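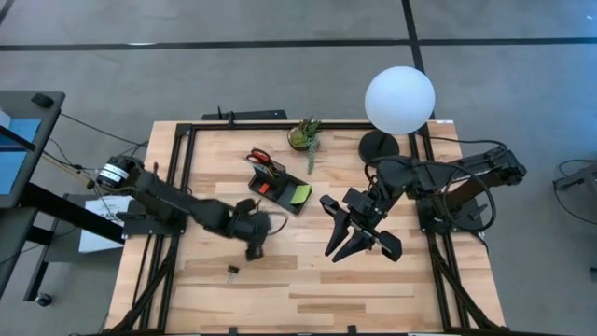
Butcher-block top, pale and honey-toned strips.

Palano Wood Finish Notes

A plain-text collection of notes on oiling, waxing and repairing wooden worktops. Kept by Raed Srour and Helju Mägi. Last full check: 12 Jun 2021.

What is in it

The collection holds 3897 notes. Each one covers a single treatment of a single surface: what the wood was, what went on it, how long it was left, and how it looked later on. Most come from kitchen counters and workshop benches. Cutting boards are included only if they were finished at home.

Files

notes.csv – one row per note
woods.csv – list of wood names and the spellings we accept
finishes.csv – oils, waxes and hard coatings, with short codes
sample.csv – the first 500 rows of notes.csv, for trying things out

Columns in notes.csv

id: whole number, never reused
wood: a name from woods.csv, or "unknown"
finish: a code from finishes.csv
coats: whole number
wait_hours: time between coats, blank if only one coat went on
sanded: yes, no or blank
remarks: free text, up to 500 characters

Blank means the person didn't say. It does not mean zero. Please don't fill blanks with zero when you load the file, as this has already spoiled one set of charts.

Where the notes came from

The first batch was typed up from paper cards kept at the Drastgate workshop. Jurgita Tamošiūnaitė did the typing and kept the original wording in the remarks, including the spelling. Later notes were sent in through a web form. Form notes have been checked for wood and finish names but nothing else.

Known problems

Maple and birch are mixed up in the Drastgate cards. We corrected the ones we could and left the others as "unknown".

"Oil" with no further detail is coded OIL-X. Don't group it with linseed.

Wait times over 30 hours are often rounded to whole days.

Glued-up tops made from more than one kind of wood get only one wood name, normally the one with the larger share. Na-rae Kwak is working on a second column for these – it should be ready in January.

Changes in version 2

Semicolons in remarks no longer break the rows. Duplicate form entries removed. Water stains moved out of the finish column, where they never belonged.

Use

Free to copy and change. Credit "Palano Wood Finish Notes" if you publish something from it. The remarks are personal experience and haven't been tested for food safety.

Corrections go to Normunds Mockus. Include the id of the note and the text you want changed.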